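I've been meaning to write up the Skestitz bead organizer for a while, and since Kristine Yap asked me twice at the last craft swap whether she should get one, I'm finally doing it.

Quick background: I make earrings and the occasional beaded bookmark, and until February all my seed beads lived in the little zip bags they came in, inside a shoebox, inside a drawer. If I wanted the dark teal I had to dump out everything. So I paid $49 for the Skestitz set, which gets you 3 stacking drawers, a lift-out divider for each one, and a sheet of labels.

The drawers are great! They slide smoothly, they have a stop so you can't yank one all the way out by accident (I've tested this plenty), and the whole thing fits on the shelf over my desk with room for my pliers on top. I've been using it for about 18 months of beads, meaning everything I'd piled up since I started, and it all went in with one drawer left over for clasps and ear wires.
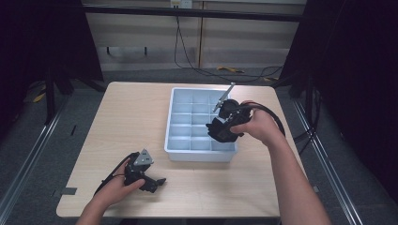

The labels are another story. They started curling at the corners within a couple of weeks, and one came off on my sleeve and went to the grocery store with me. I ended up using washi tape and a fine marker, and it looks cuter anyway — I did each color family in a different tape.

My other gripe is the dividers. They sit a hair above the bottom of the drawer, so size 11 beads are fine but the tiny size 15s sneak underneath and mix. Florante Saludo told me to run a thin line of craft glue along the bottom edge, and that fixed it, though now those dividers don't lift out anymore. For the smallest beads I'd look at the Benitard screw-top jars. They cost more per color and take up more space, but they close tight.

Would I buy it again? Yes, if you mostly use bigger beads, buttons or findings. Kristine, get it, but skip the labels and borrow my tape. I have way too much of the yellow.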